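Can a robot do my laundry yet?

My sister-in-law asked me this at dinner on Monday, in the tone of someone who has three kids in sports and owns a dryer that never stops. I said "sort of". She said sort of wasn't an answer, so I'm having a proper go at it now with a cup of tea.

The washing part we sorted decades ago. The machine fills, sloshes, drains, spins, beeps at you until you lose your mind. What's left is all the bits in between: getting the stuff out of the hamper, spotting the pyjama leg stuck inside the other pyjama leg, and folding. Oh, the folding!

I used to think folding would be easy for a robot because it's so boring for me. Then Kerstin Sjögren at Perilden (she works on grasping, and she's very patient with my emails) set me straight. A mug is the same mug wherever you put it down. A tea towel is a different shape every single time you drop it, and it changes again the second you touch it. You grab what you think is a corner and it's the middle of a hem. Plain cloth is worse, she reckons, as there's no stripe or pattern to tell you which way is up. One grey sheet looks like every other bit of the same grey sheet, and a wrinkle can look an awful lot like an edge.

So how are they going? Better than I expected, slower than I'd like. Kerstin's favourite test is 16 tea towels out of a basket, folded in quarters and stacked. I timed myself on the same job and took 266 seconds, with the radio on and one stop to yell at the dog. Her best setup gets through the lot over a long lunch, and every so often it folds one into a neat little triangle and carries on as if it meant to.

Fitted sheets are another story. She laughed when I asked. Mind you, I can't fold those either, I just roll them into a ball and shut the cupboard door on them.

Where I'd put my money first is commercial laundries. If you've got 1000 identical napkins to get through, slow and steady all night is fine, and the colour and size never change. A family hamper with a bra hooked on a hoodie is a much meaner problem. And a soft grip matters too: too firm and you pick up two layers, too gentle and the cloth slides away.
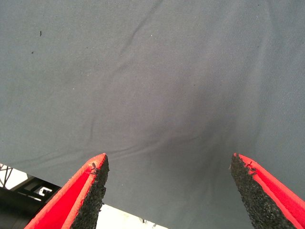
So I've told my sister-in-law to hang on to the kids for now, they've got good hands and they work for pocket money. I'm off to see Kerstin again in April and I'm bringing a fitted sheet.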